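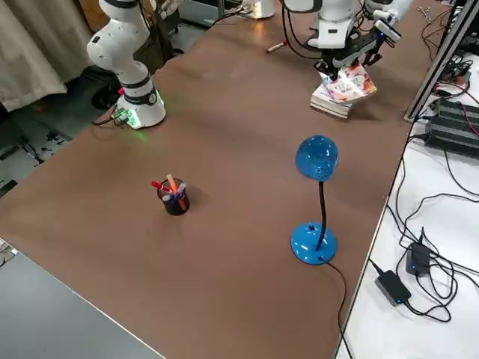

Section 5. Setting Up the Bedside Comfort Log

Welcome to the part of the Revar guide that families tell us they use the most! The Comfort Log is where everyone caring for a person at home – nurses, aides, daughters, neighbors who take the night shift – writes down how the day is going. Once it is set up, the hospice team at Borkinside can read new entries as they come in, and the on-call nurse will already have the background when you phone at two in the morning.

Set aside a quiet stretch for this. You will need the tablet, its charger, the welcome letter with your household code, and the current medication list from your nurse.

5.1 Turning on the tablet and joining your household

1. Plug in the tablet and let it charge until the battery symbol is solid green.
2. Hold down the power button until the Revar name shows up.
3. Choose your home Wi-Fi network and type in the password. If you have no Wi-Fi, tap Use Cell Service.
4. Enter the household code from your welcome letter. Capital letters matter.
5. Check that the patient's name and date of birth are right, then tap Join.

Note: If the name is wrong or misspelled, stop and tap Not My Household. Do not go on and fix it later. The office can sort it out over the phone in one short call.

5.2 Adding caregivers

Add everybody, even the cousin who only comes by now and then. Their entries are often wonderful, full of little things the rest of the family has stopped noticing.

1. From the home screen, tap People, then Add.
2. Type the person's first and last name and a cell phone number.
3. Pick a role: Family, Friend, Paid Aide, or Clergy.
4. Choose whether this person can see the medication page. It is off to start with for Friend and Clergy.
5. Tap Send. The person gets a text with a link and a PIN.

Note: The link works for 2 days. After that, tap the person's name and choose Send Again.

5.3 Making your first entry

1. Tap the large plus sign.
2. Choose Comfort, Breathing, Eating and Drinking, Sleep, or Other.
3. For Comfort, ask the person to rate their pain from 0 to 10. If they cannot answer, tap Cannot Say and go through the checklist of faces, sounds, and movements.
4. Add a few words of your own. "Liked having the window open" is a perfectly good entry.
5. Tap Save. A check mark shows that the entry has reached the team. A small clock means it is still waiting to send.

Zulmira Mendes, the home care nurse who tested these screens with us, asks families to write down good hours as well as bad ones. A calm afternoon tells her a great deal about whether a change in medicine is helping!

CAUTION: The Comfort Log is not an emergency line. Entries are not watched minute by minute. For sudden pain, trouble breathing, a fall, or anything that frightens you, call the on-call nurse at the number on your welcome letter.

CAUTION: Never change a dose on the strength of what the log shows. Talk to the nurse first.

5.4 Setting reminders

1. Tap Reminders, then New.
2. Pick a type: Medicine, Turning, Mouth Care, or Visit.
3. Set the time and how often it repeats.
4. Choose who gets it. You can pick more than one person, and the first to tap Done clears it for everybody.
5. Choose a sound. Soft Chime is the gentlest, and Silent lights up the screen only.

Note: Reminders do not pass to the next person by themselves. When shifts change, open each reminder and check the names.

5.5 Storage and printing

The tablet keeps the last 850 entries. Older ones move to the office record and can still be requested. To print, tap Menu, then Print Summary, and choose one week or all entries. Many families bring the one-week page to doctor visits.

5.6 If something goes wrong

Message 1112 on the screen: the household code has expired. Call the office for a new one.

Clock symbol stays on: move closer to the router, then tap Sync Now.

A caregiver forgot the PIN: open People, tap the name, and choose New PIN.

Screen too bright at night – tap the moon in the top corner.

Section revised June 17, 2021. Large-print copies are available from the Borkinside office.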